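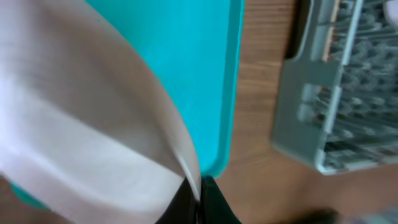

Alumni Relations for Small Colleges
Session 4: Setting up a mentoring scheme
Handout to go with the lecture, 2021-08-02

Last week we did address lists and I could see a few of you wilting, so today is the fun one. Mentoring! You take people who left your college some years ago, you take people who are still in it, and you get them talking. I ran one of these at Birgate for longer than I meant to, and most of what follows comes from there, with bits from Kisuvham where Firdevs Tuncer started hers from scratch. She's kindly let me use her forms (they're at the back of the pack, the green sheets).

What we mean by mentoring

I'm using the word in a fairly narrow way. One former student, one current student, a set number of conversations, an end date. Careers talks are lovely but they're next session. Job shadowing I've left out altogether, as the insurance side is a lecture of its own and I'm not the person to give it.

The end date matters more than people expect. At Birgate we left it open in the first year, and I was still getting polite emails two years on from mentors asking whether they were allowed to stop. They were too nice to say so to the student. Now it runs from October to the end of the spring term, everyone gets a thank-you note, and if a pair want to carry on after that it's up to them.

Who to ask first

Everyone wants to start with the famous ones. I did too. We had a former student who was on the radio quite a bit and I wrote her three very careful letters. She was charming, she said yes, and then she couldn't make a single date (I don't blame her at all, she was hardly ever in the country).

The people who turned out to be brilliant at it had left five to ten years before. They remember what the second year feels like. They also still know what an entry-level job advert looks like, and I certainly don't any more. Gadisa Lencho was one of our first and he'd only been out six years; he spent his whole first call going through a student's covering letter line by line, and she told me it was the most useful hour of her degree, which stung a little as I'd taught her for two terms.

So, when you go through your list, try this order:

Leavers from five to ten years back who have opened one of your emails in the past year
Anyone who has come to an event and stayed to the end
Former student reps, club captains, people who edited things
Then everybody else

Writing the ask

We wrote to 900 former students in our first proper round and 40 offered to help. I was crushed. Firdevs had to tell me that was perfectly decent for a cold email, and besides, we only had 20 students signed up, so I don't know what I'd have done with more.

Looking back, the email was far too long. It had the history of the scheme in it (there wasn't any history, we'd just started) and you had to scroll to find out what we wanted. The version I use now says how many calls, how long each one is, when it starts and when it finishes, and who to reply to. It's signed by a person and it comes from that person's own address. If you take one thing from the green sheets take that email — change the names and send it.
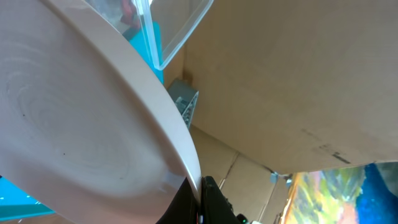 A word on "Would you consider possibly getting involved in some way?" Please don't. It sounds gentle but the reader has no idea what they'd be agreeing to. "Could you manage four half-hour calls with a second-year student?" is much easier to say yes to, and easier to say no to as well.

Matching people up

There's software for this. Kisuvham use Prakance and get on with it well enough. I've always done mine on index cards at the big table in Doucette, with tea, and it takes an afternoon. For 20 pairs I'd stick with cards. If you ever get to a couple of hundred you'll want the software, and by then someone will probably give you the money for it.

I used to match by subject and I've gone off it. Yabsira Ambaye studied chemistry and now runs the bookings for a theatre, and we'd paired her with a chemist who wanted to stay a chemist. They liked each other but they ran out of things to say by Christmas. Ask the student what they'd like to know, ask the mentor what they could talk about for an hour without notes, and put those two answers side by side. Subject can be the tie-breaker.

Keep a few mentors in reserve and tell them that's what they are. People don't mind waiting if they know they're waiting. What they do mind is offering their time and hearing nothing at all. I lost at least two good ones that way and it was entirely my fault.

The first call

Nearly all the pairs that fizzle do it before the first call has even happened. The student is shy, the mentor doesn't like to chase, three weeks go by and now it's embarrassing for both of them. I book the first call myself. I pick the time and send it to both, and they can move it if they don't like it.

Ffion Gethin, who did our student side, also gave each student a slip with three opening questions on it. They're a bit plain (how did you get your first job, what would you do differently, what does a Tuesday look like) but the Tuesday one nearly always gets them going.

For next time

Write your own asking email, 12 lines at the most, and bring it printed. We'll swap them round and be rude about them in a friendly way. Kedir Tesfamariam is joining us for the second half to talk about keeping mentors' contact details properly, so if you have a question on consent forms please save it for him.

Reading is chapter three of the pack, and skim chapter five if you've time. Could whoever borrowed my stapler bring that back too?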